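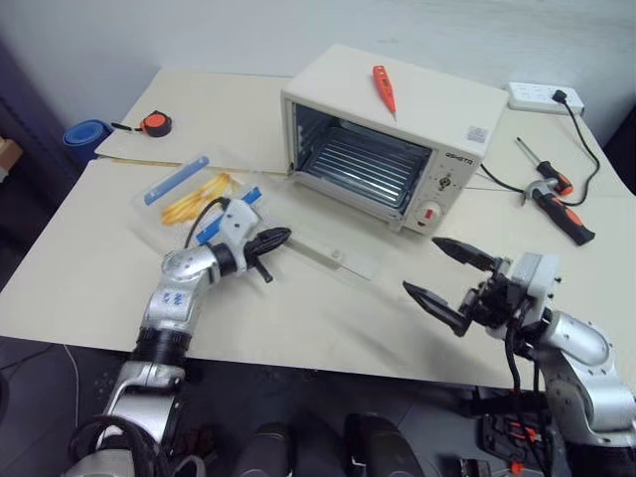
My own small oven was the reason I joined this list in the first place, so I was very glad to see the question come round again (and sorry it has taken me a few days to sit down and answer). I've had mine since we moved to Tomville, and it has done toast, jacket potatoes, cheese scones and one rather ambitious pie. It's a plain cream-coloured thing with two knobs, a little one and a bigger one under it, and a wire rack inside, and I do most of my looking-over with the door folded right down, just as it is there on the table with the screwdrivers beside it. Keep the tape measure handy too - I'll come to that.

On August 29, 2025 somebody wrote to the list:

> Hello all. The door on my toaster oven has gone slack
> and drops open with a bang. The repair place in
> Trirklow wants 555 just to look at it, and a new one
> is hardly more. Is it worth having a go myself? Also,
> does anyone know what size of rack to ask for? Mine
> has started to sag in the middle.

Goodness, 555 to look at it! Please do have a go first. Pull the plug out at the wall and let the oven stand until it's properly cold, then try the screws at the bottom corners of the door. Mine had worked themselves loose over the years, and 2 small turns each was all they wanted. Do use the smaller screwdriver for those, as I chewed up one of the heads with the big one and have regretted it ever since.

If the door still drops after that, it may be the spring, and I would stop there and ask again on the list before taking the casing off. There are people here who know far more about the insides than I do.

As for the rack, measure the inside from wall to wall, and then front to back with the door down, and write both on a bit of paper before you go shopping. I came home from Bélanger with the wrong one in December and had to go all the way back, in sleet. They were very nice about it, I must say, and their racks seem a good deal stiffer than the old sort.

Do let us know how you get on, and what you bake in it first!

Warm wishes from Tomville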